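Skalladell Box and Blocks, data card

This set holds teleoperated examples for a robot with two arms. The task is to take small red blocks out of a clear storage box with a sliding lid and put them in a blue tray. It was collected at the Skeselden site and is maintained by Bello Tamuno.

Version of July 26, 2023

Contents
Episodes: 826
Held out for testing: 35
Cameras: one fixed at the workspace, one at the head
Instruction text: one sentence per episode, in English

Each episode is one folder. The joint positions and the gripper values are in the same file, with one row per time step. Please read the left and right arm columns with attention, their order was changed after the first Nelel release.

Views from the fixed camera and the head camera:
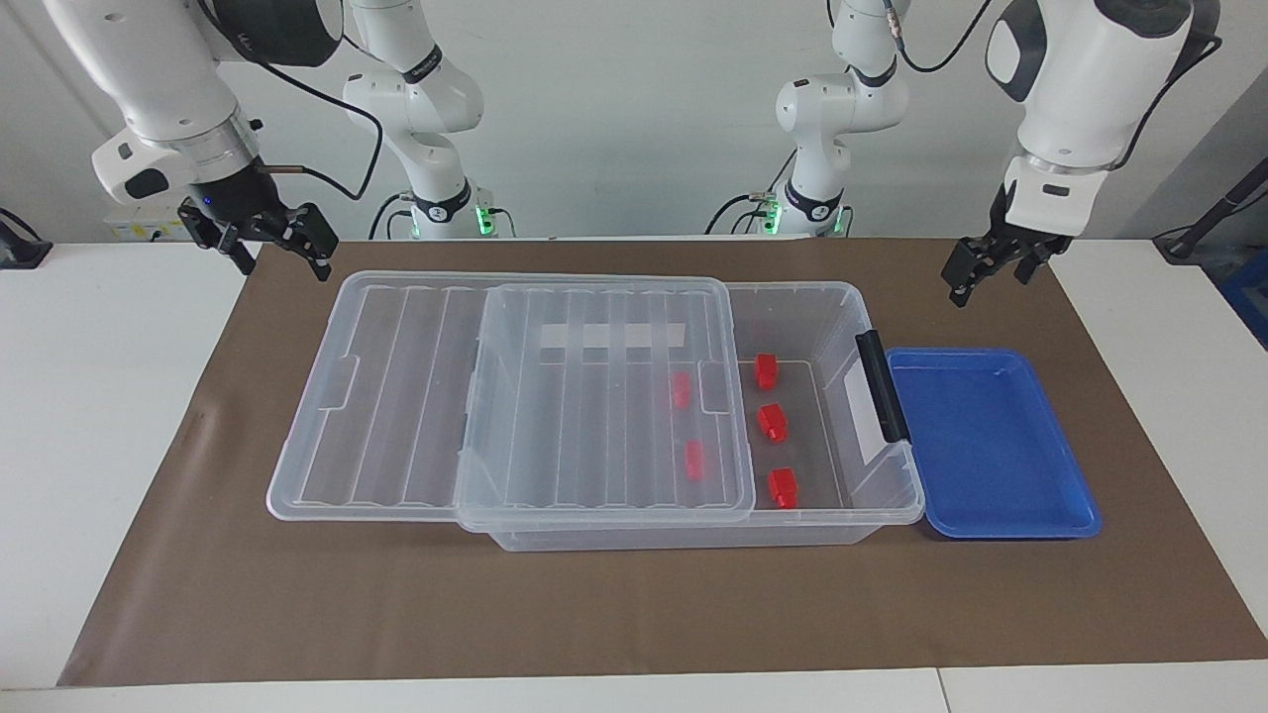
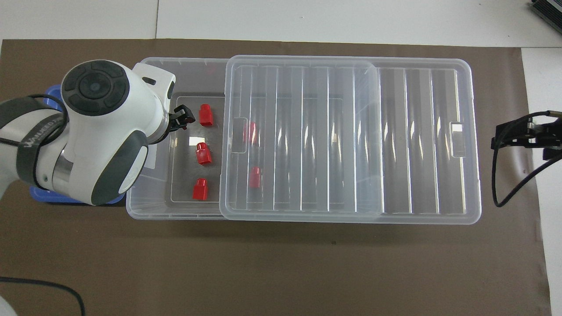

Known problems
The lid is transparent and ribbed, so blocks under it look blurred. If you train a detector, we recommend to label these blocks separately. The two cameras are not synchronized by hardware, and you should match them by the time stamps.

Failed attempts are kept and have the value 0 in the column "success". The loader skips them if you do not set keep_failed.

Questions and corrections can be sent to Bello Tamuno. The next version is planned for September.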